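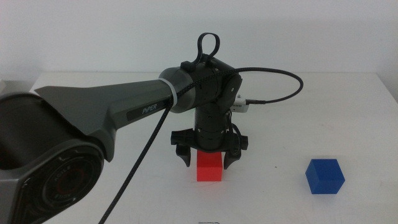 Reading Old Bus Timetables: What Happened to Evening Service in Kostcombe
Final project report, Intro to Local Geography
15 December 2019

I picked bus timetables because I ride the bus every day and I was annoyed. My last one home leaves at 9:40 and my aunt swears they used to run until midnight. So my question was pretty simple: was she right?

Back in June I started going through the timetable boxes at the Stoyanova Library. They have 156 of them, mostly little folded leaflets, and a few have coffee rings on them (not mine!). I typed the first and last departure for every route into a spreadsheet, which took way longer than I planned. The final version has 2059 rows and I'm weirdly proud of it.

My aunt was right, sort of. The Coltora Road route did run until 11:55, but only on Fridays and Saturdays. On weeknights it stopped at 10:30. The Wevum route is the one that really lost out – it used to have a bus every half hour after dinner and now it has 2 all evening.

I also wanted to know if people noticed, so I printed 500 short surveys and left them at the library desk and the laundromat. Not many came back, and the ones that did were mostly from people who already ride a lot, so I wouldn't lean on them too hard. Still, the same complaint kept coming up: you can get to a late shift but you can't get home from it.

Things I'd do differently: start with one route, check my typing every day, and ask the bus company for ridership numbers much earlier. I emailed in the last week and haven't heard back. The spreadsheet is on the class drive if anyone wants to keep going with it.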